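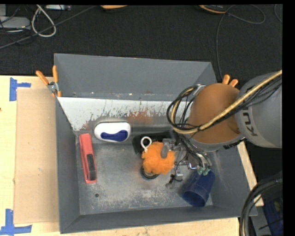
How long should you keep household paperwork? Three years for most tax records, and as long as you own the thing for anything about a house or a car.

That's the short version of what I worked out over the last month, going through the file cabinet we moved here from the apartment in Clistach. We never sorted it before the move. It went on the truck full, and it stayed full until I couldn't get the second drawer to close.

I started with the bank statements because they took up the most room. The bank has them all online going back further than I need, so I shredded everything except the ones with a deductible expense on them. Those went in with the tax returns for the same year. I keep the returns themselves for good. They're thin and I don't see the point of debating it.

Utility bills went next. I kept one year of gas and electric to compare winters and got rid of the rest. In the middle of the electric bills I found the warranty card for the Dreteck dehumidifier, which I had already given up on and replaced. It would have been covered. The new one cost more than the old one did.

Manuals were easier. Most of them are on the manufacturers' sites as PDFs, so I saved what I could find to one folder and recycled the paper. The furnace manual stays on paper, in a plastic sleeve taped to the side of the furnace. The repair guy writes on it.

The house folder took two evenings. I kept the closing papers, the survey, the title insurance, the roof contract and every receipt for work that might count toward the cost of the house when we sell. The biggest of those was the $1,082 invoice from Pinton for the new water line. I had it filed under "Water," with the monthly bills, and came close to shredding it.

So the new rule is that folders go by thing, with no folders for type of paper. House, car, each appliance, each tax year, medical, school. I ended up with 27 folders in one drawer and the other drawer is for the printer paper.

The shredder is a cheap Najjar that takes five sheets at a time and shuts itself off when it gets hot. Plan for that. I did one batch each night after dinner and let it cool until the next day. Staples are supposed to be fine in it, but I pulled the big ones anyway.

I haven't decided about the medical bills. Some of them are still being argued over with the insurance company, so for now they're in a shoebox on top of the cabinet. I'll go through them in December when the last statement for the year comes in.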